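Vimosine Bench Cell, PC Service Kit
Acceptance and safety checklist with reviewer comments
Site: Uneck refurbishing shop, bay 4
Date of inspection: Monday, June 24, 2024
Kit serial: 2559
Result: PASS with two open items

How to read this: OK means checked and fine. FIX means it has to be closed before we sign the purchase. NOTE means I had something to say. I had a lot to say, because I like this kit a great deal, so skip the comments if you only want the marks.

SECTION A. BEFORE POWER

A1. Table bolted down and level. OK
A2. Table slots clear of screws, clips and offcuts. OK
Comment: Two stray case screws came out of the slots with a magnet. Please make this a start-of-shift job. A screw under a case foot tips the case just enough to spoil a pick.
A3. Emergency stop within reach of the operator's normal standing spot. OK
A4. Second emergency stop on the far side. FIX
Comment: It's in the box, it just hasn't been wired. Gebretsadik (the installer) has the bracket on order.
A5. Arm base bolts at the torque given in the manual, paint marks applied. OK
A6. Cables along the arm have slack at full reach and don't snag at full fold. OK
Comment: I ran every joint end to end by hand in free-drive mode, twice, and I'd happily have done it a third time. It moves beautifully. The loop at the wrist is the one to watch on a machine like this, so look at it again after the first week.
A7. Floor marking around the cell. OK
A8. Warning signs at eye height. OK

SECTION B. THE WORKPIECE

B1. PC unplugged and power supply switch off. OK
B2. Power button held in to drain what's left. OK
B3. Side panel off and stored away from the cell. OK
B4. Case on its side, open face up, not rocking. OK
B5. Loose cables inside the case moved out of the gripper's path where possible. NOTE
Comment: "Where possible" is doing a lot of work in that line! Old towers are full of wire. Drive cables can be tucked, front panel leads mostly can't. Uneck's people have been using soft ties, and I'd write that into the procedure.
B6. Grounding strap clipped to bare metal. OK

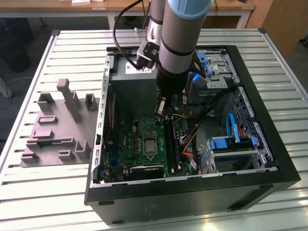

B7. Operator knows which parts the kit is rated to handle. OK
Comment: Memory, processors and small boards, according to the Vimosine manual. Power supplies and spinning drives stay a hand job for now. I'd love to see drives added.

SECTION C. MOTION AND STOPPING

C1. Reduced speed selected for all setup work. OK
C2. Emergency stop tested during a move. OK
Comment: Stopped promptly every time, from several poses. No sagging at the wrist that I could feel.
C3. Contact stop tested with the foam block. OK
Comment: This was my favorite part of the day. You hold the block in the way, the arm touches it and gives up politely. The block had hardly a dent.
C4. Restart needs a deliberate button press. OK
C5. Arm backs straight out of the case before turning. OK
Comment: The older Sterklow kit we looked at in December used to swing while it was still down among the drive bays, and it took a front panel lead with it. Vimosine has a proper "clear the case" height in the setup screen. Set it for the tallest case you expect, then leave it alone.
C6. Power loss: gripper keeps hold of the part. OK

SECTION D. GRIPPER AND FIXTURE

D1. Finger screws tight. OK
D2. Finger pads clean, no burrs, no flaking. OK
D3. Fingers close evenly and meet in line. OK
D4. Grip force set low for bare boards. OK
Comment: Start at the lowest setting and come up a step at a time. Memory needs a bit more than you'd think to come out of a tight slot, and the processor needs almost nothing once its lever is up. Save the two as separate presets and name them clearly.
D5. Fixture plate fixed to the table, no movement when pushed sideways. OK
D6. Holders free of cracks and stringing. OK
Comment: Printed holders wear, so run a fingertip around the inside walls. The manual gives 200 load cycles between close inspections and I think that's sensible. Spare holders can be printed on site from the files supplied, which is a lovely touch and saves waiting on the mail.
D7. Each part drops into its holder without being pushed. NOTE
Comment: Fine on boards. The processor pocket is generous and lets the part turn a little, which the kit copes with, but I've asked Vimosine for a slightly tighter version.

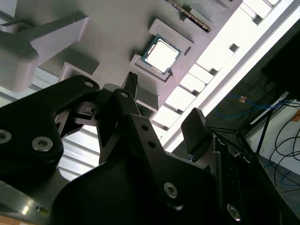
D8. Wrist camera lens wiped and the calibration routine run. OK
Comment: Do it with the blinds in whatever position you'll work with. Strong daylight on bright metal can wash out the view, and a calibration done on a gray morning may not hold up in full sun.
D9. Nothing parked on the fixture that isn't part of the job. OK

SECTION E. PEOPLE AND PAPERWORK

E1. All operators through the half-day course. FIX
Comment: The late shift still has to do it. The course is good, hands-on almost from the start, and I learned things on it myself.
E2. Risk assessment signed and kept at the cell. OK
E3. Printed manual at the cell, current revision. OK
Comment: Page 68, the recovery steps, should be copied and taped up next to the screen. It's the page you'll want when the arm has stopped inside a case.
E4. Log started. OK

OPEN ITEMS
A4 second emergency stop, Gebretsadik to wire.
E1 late shift training, Uneck to book.

Recheck A6, D1 and D6 after the first week of running. I've already asked to be the one who does it.

Related checklists
Sterklow kit: December inspection notes
Printed fixtures: wear and replacement
Grounding at the repair bench
Floor marking for small robot cells
Vimosine Bench Cell: weekly operator check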